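Subject: Re: [gripper-users] fingers closing on their own after e-stop reset
From: Ulises Urrego
Date: February 20, 2024

Fenton wrote:
> Has anybody else had the fingers snap shut when you clear the e-stop?
> Ours did it twice last week, both times with somebody reaching in to
> straighten the blocks. No injuries, one pinched glove. Support says
> "reseat the connector." I've reseated the connector. What are you
> all running, and did you change anything?

Hi Fenton, and hi all,

Yes! Same thing at our place, and I'm glad you wrote because I'd half talked myself into thinking it was my own script. We're on the Prollomus controller with firmware 1581, two-finger gripper, wrist camera, nothing fancy.

What happens for us is this. The arm stops, somebody hits the button, we fix whatever needed fixing, and we twist the button back out. The arm sits there like it should. But the gripper wakes up with its last width command still in memory, and if that command was "close," it closes. No beep, no prompt on the screen. It isn't terribly hard (we cap the force pretty low for the block work) but it's fast, and I had a thumb in there the first time. I said some things.

I went back through the logs and the gap between reset and the fingers moving is 840 milliseconds, every single time. That's what got me off the loose connector idea — a bad plug wouldn't be that regular. Lonell thought it might be the watchdog, so we pushed that timeout out to 1000 and the gap didn't budge. So I'm pretty sure the old target is getting replayed when the gripper driver reconnects.

What we changed:

On reset, our script now reads the current finger position and sends that back as the new target before the driver gets enabled. Giraldo wrote that part and I can post it if people want it, it's short. We also put the gripper power on its own switch, and it goes off before a hand goes anywhere near the paper. The switch is the one I trust. The script has worked so far, but it's still software asking other software to behave.
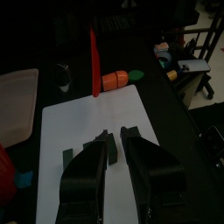

The other thing I'd look at is your restart pose. Ours used to park with the fingers down low over the blocks, so any time you wanted to stand one back up you were working right between the tips. Now it backs up and away before we'll touch anything, unless it stopped in the middle of a pick, and then it's the switch first, no arguing.

Could you check your log for that gap? If you get 840 too I'll send both logs in together, and maybe we'll hear something better than "reseat the connector" by March. Also, are you on 1581 or the one before it? I'd love to roll back but I don't want to lose the camera fix.

Ulises

Comments

fenton: Same gap here, 840 on both. Firmware is 1581. Please do post the script.

lonell: For the record I still don't love that watchdog setting. Put it back when you're done testing, Ulises.

giraldo: Script is coming tonight. Mind the units, it wants millimeters and the driver reports meters.

Contact the list owner | Copyright 2024 gripper-users | Back to top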